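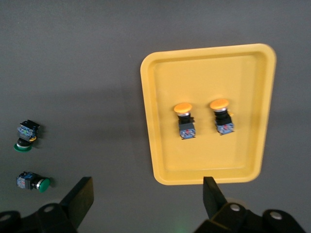 The training shop of Ravlow in Idside has finished sorting its stock of push-button switches, a job that was waiting there for a long time. In October the shop received 154 used switches from the Perkine packing plant, all of them mixed in two big boxes. Now they are kept by color in shallow plastic trays. The yellow tray takes the mushroom-head buttons with orange-yellow caps, and the flat green ones, which were lying beside it on the gray table, will get a tray of their own. Each switch still has its blue contact block, so the learners can use them for wiring practice at once.

The shop tested all pieces before they went on the shelves. Of them, 140 passed and are ready for the winter course. The other 14 have worn contacts and will be taken apart for spare collars and screws. 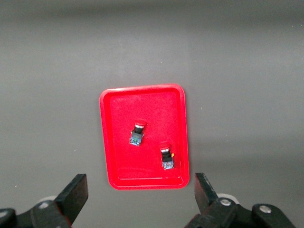 The course is for beginners in electrical maintenance and has 40 places. Learners will build a small control box with start and stop buttons, and they may take it home after the final test. The trays were a gift from Ackroyd, a supplier of shop furniture, which also gave labels for the shelves.

Registration is open at the front desk of the shop until 6 p.m. on working days. The fee is 100 dollars and includes wire and terminals. Learners should bring their own safety glasses.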